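4. Fitting the Plavden training collar

Before you start: the dog should be standing up and reasonably calm. If you own a terrier, settle for standing up.

1. Charge the receiver for 2 hours. The light turns green when it is ready. A flashing green light means it is still thinking about it.

2. Thread the strap through both slots of the receiver, with the Plavden name facing outwards.

3. Fasten the strap high on the neck. You should be able to slide one finger underneath. Trim any spare length, but take the collar off the dog first.

4. Hold down the button on the handset until the collar beeps. The dog will now look at you as if you have swallowed a bird. Pairing is complete.

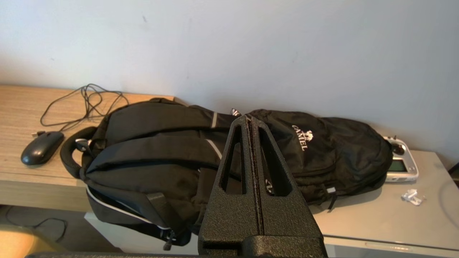
5. Set the tone to level 1 and press once. Look for a twitch of the ear. Go up one level at a time until you get it. There are 13 levels, and deaf old spaniels may need most of them. A dog that has heard perfectly well and is ignoring you will not be improved by level 13.

Note: the range is 800 metres over open ground and 700 in woodland. Squirrels may reduce this further.

Caution: do not leave the collar on overnight. Check the neck daily for sore patches, and stop using the collar if you find one.

Caution: the strap is not a lead. Never clip anything to it.

For use with the older Undik handset, see section 7.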